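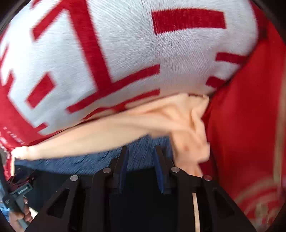

Can you wash a red and white knit blanket with the rest of the laundry?
Only with whites and pales once you've tested the red for bleeding, and never with denim.

Thread: Red and white knit, one load or two?

gregor_l
Posted May 20, 2023
Title says it. I've got a red and white knitted blanket, a pile of pale stuff and some blue denim. The label says machine wash 30, like colors. Which colors would those be? It's red AND white. My sister swears by those color catcher sheets and says to throw it all in together. I have my doubts about any sheet of paper that claims to do that.

knitwit_marion
Test it first. Wet a white washcloth, press it on the red for a minute, look at the cloth. If it's pink you have your answer. Do it at a spot where the red meets the white, and do the back side too.

Emitz
The washcloth test is fine but it's one minute with cold water. A wash cycle is a lot longer than that. I had a throw pass the test in February and come out with pink edges everywhere the colors touched. So I don't put much faith in it.

gregor_l
What temperature did you wash the throw at?

Emitz
Warm. Go ahead and say it.

knitwit_marion
Well, there you go. Cold and short. And take it out the minute it stops. Sitting wet in a heap does more harm than the wash does.

catriona_k
Is it wool or acrylic? I don't see how anybody can give advice without that. Acrylic yarn is usually colored before it's spun and hardly ever runs. Wool is another story, and cotton in a strong red I wouldn't trust at all.

gregor_l
No fiber listed. The tag has the wash symbol and the rest has worn off. Feels like acrylic to me but I'm no expert.

catriona_k
Then treat it like wool. Cold, gentle, dry it flat on a towel. You lose nothing but time.

hhao22
I'm going to disagree with the whole thread. I wash everything in one load, cold, and have for years. Reds, jeans, peach pillowcases, the works. The only thing that ever ran on me was a brand new bath mat. People sort out of habit and the detergent companies are happy to let them.

knitwit_marion
Peach pillowcases would hide a lot of pink, wouldn't they?

hhao22
Ha. Fair. But the white socks are still white.

Emitz
White socks after years? Put one next to a new one and get back to us.

flora mciver
Color isn't my worry with denim. It's heavy, it has rivets and zippers, and it drags on a knit the whole cycle. I pulled a loop on a scarf that way and never got it to lie flat again. If you have to mix, put the blanket in a mesh bag. A big one, so it isn't stuffed in.

gregor_l
That one I believe. What about the sheets? Has anybody here tested them, meaning same load with and without?

catriona_k
I did, sort of. Two halves of an old red dish towel, each with a white rag. Both rags came out slightly pink. The sheet came out pink too, so it caught something, but the rag didn't look any better for it. One try, so take it for what it's worth.

hhao22
Old towel though. Probably most of the loose dye was long gone.

catriona_k
Both rags were pink, so no, it wasn't.

gregor_l
OK. Denim goes in by itself, blanket goes in cold in a bag, pale things wait for their own load. I'm skipping the sheets. Sister can keep hers.

flora mciver
Zip the bag all the way and turn the spin down if your machine lets you. Mine has a setting called Delicate that spins as hard as the normal one, so I wouldn't go by the name.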